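Visit report: School of Continuing Studies open house, Wusville campus

The continuing studies division at Wusville held its August open house for prospective adult students, with a separate track for veterans and reservists. I attended the veterans' track and the general sessions that followed it. Check-in opened at 8:30 a.m. in the lobby of Adeyemi Hall. Registration was 161 for the day, and most of the morning seats in the lower lecture room were taken by the time the first session began.

The opening session covered admissions. Applicants over 24 are not asked for test scores. They submit transcripts from every school attended, a one-page statement, and, for those with service, a Joint Services Transcript. The school reviews on a rolling basis and quotes a turnaround of three weeks once the file is complete. The most common cause of delay is a missing transcript from a college where the applicant took a single course years ago and forgot to list it.

Efe Ekwueme, who runs transfer credit evaluation, took the second hour. Military training is reviewed course by course against the catalog. Up to 60 credits can transfer in toward the 120-credit bachelor's degree, with no more than 30 from service training. Leadership and logistics courses usually come in as electives. Technical ratings do better, in her experience, if the student selects a major in the same area. She advised applicants to request the evaluation before choosing a major and to bring the written result to the first advising appointment. Verbal estimates given at events like this one are not binding on the school.

Tuition for part-time students is set per course. The figure on the handout was $3,907 for a three-credit evening course, plus a $231 term fee that covers the library, the shuttle and technology. The fee is the same whether a student takes one course or three. Housing benefits depend on rate of pursuit, and a fully online schedule is paid at a different rate from one with at least one course in residence. The certifying official asked that students report any schedule change within the week it is made. Late reports are the main source of overpayment letters.
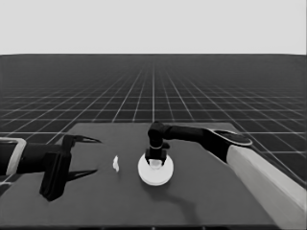 After a short break the group was split for the building tour. My group of 18 started on the second floor with the advising suite, which has six offices and a waiting area with computer stations. Evening hours run until 7:30 p.m. during the term. The veterans' lounge is at the end of the same corridor. It has a kitchenette, lockers assigned by semester, a printer and a small study room that can be reserved in two-hour blocks. The lounge is open to dependents using transferred benefits.

The Gudero Library is a four-minute walk from Adeyemi Hall. Extended hours apply only to the ground floor. Part-time students have full borrowing privileges, including interlibrary loan. Parking near the library is by permit until 5 p.m. and open after that. The evening shuttle stops outside every 20 minutes.

Lunch was followed by a panel of four recent graduates, moderated by Eskil Sjögren of the alumni office. Two had finished in under four years with transfer credit, one had taken nine. The discussion was mostly about workload. Three of the four recommended taking a single course in the first term. Sjögren also described the Floltorier Grant, a $700 award for books and supplies, open to students in their first year of enrollment. The application is two pages, and awards can be combined with federal aid.

The printed schedule listed a session on graduate certificates at 2:15 p.m. It was moved to a smaller room upstairs and started late, and I left before the questions. The slides were promised by e-mail and arrived two days afterward. They list five certificates, each of four courses, three of which can be completed entirely in the evening.

Points to check before applying: the residency requirement for the final 30 credits, the deadline for the Floltorier Grant, and whether the course fee changes for spring.

School of Continuing Studies, Adeyemi Hall, Wusville | Contact Admissions | Copyright, all rights reserved | Back to top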